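I Drove to the Crichton Kitchen Fair So You Don't Have To Wonder

218 shares | 5 comments

The flyer for the Crichton Kitchen and Home Fair promised "the countertop event of the season," and since I have been putting off a decision about our counters since before the last dishwasher died, I went. Saturday, doors at nine, parking in a field. Admission is free if you register online and hand over your phone number. I registered. I have had three calls already.

The fair fills one large hall and a tent behind it. The tent is gutters and hot tubs, and I gave it ten minutes. The hall is where the counter people are, and they come in two kinds: the ones who sell slabs and the ones who sell something to put on the slabs. By lunch I had decided the second kind has the better business.

Ravcombe had the biggest booth, right inside the doors, with a bowl of mints and a banner that said LIFETIME. Lifetime of what took a while to establish. The warranty covers the sealer they apply, as long as they reapply it every year, at your expense, and as long as you have used only their cleaner in between. The cleaner is sold in a bottle that would last my household a month. I asked what happens if a slab stains anyway. The man said it wouldn't. I asked again and he gave me a brochure. The brochure has a section called "Peace of Mind" and another, in much smaller type, called "Limitations," and the second one is longer.

Vustero sells quartz and would like you to believe that natural stone is a kind of medieval punishment. Their rep poured red wine on a sample of competitor's marble and on a sample of their own, talked for a while, and wiped both. The marble had a shadow on it. Fair enough. But the marble piece was a raw offcut with a rough edge and I'd bet lunch it had never been sealed. When I asked, he said it was "as supplied." I also asked about putting a hot pan on the quartz and he said they recommend a trivet. So did the marble people. So does everybody. I own a trivet.

Then there was the price business. Vustero's sign said "from 30 a square foot." The thirty-dollar color is a speckled beige I last saw in a dentist's office. Anything you'd point at costs a good deal more, and that is before the cutout for the sink, the edge profile, and removal of the old top. A woman in front of me in line had a printed quote and was going through it with a pen, and I liked her immediately.

The talk I had driven out for was at eleven: "Marble in a Working Kitchen," given by Titard, a small stone yard from the next county. It was held in a corner with 25 folding chairs and a speaker that hummed. I expected another pitch and mostly got one, but there were a few minutes in the middle that were useful. They passed around a piece from a kitchen that had been used hard for years, dull spots and all, and let people run their thumbs over it.

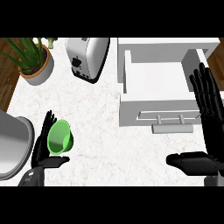 Does sealing marble keep lemon juice from marking it?
Sealer slows down staining, where something colored soaks into the stone, but it does very little about etching, where acid eats the polish off the surface.

That one answer was worth more than the rest of the morning, and it came from the only booth without a banner. It also makes a mess of Ravcombe's LIFETIME, if you think about it. Most of what people complain about on marble is dull rings from citrus, vinegar and tomato, and a stain warranty is going to be very polite to you about those. Titard's own suggestion was to buy honed stone, where the dull spots show less, and it happens that they had plenty of honed stone in the yard. So keep a hand on your wallet there too.

Lunch was a pulled pork sandwich and I have no complaints except the bun. The prize drawing for "up to 500 dollars off your dream kitchen" was at two. The winner got a voucher with a minimum purchase on it. I didn't stay to find out the minimum.

Would I go again? For the scrap bin, maybe. Titard lets you take home an offcut for a few dollars, and mine is on the counter now with half a lemon face down on it. The old laminate underneath is from before we bought the house and has never been sealed by anyone.

Comments (5)

granitegrump
We had the Ravcombe treatment. Second year they wanted to charge a "re-inspection" on top of the reseal. Let it lapse. Counter looks the same.

two_ovens
How did the lemon come out??

slowcooker88
Quartz owner, no regrets, but I did scorch it next to the stove the first winter. Trivet is right.

pennyp
The beige is not that bad. I have the beige.

marlow_k
@two_ovens if it's polished he'll have a nice ring by dinner. Ask me how I know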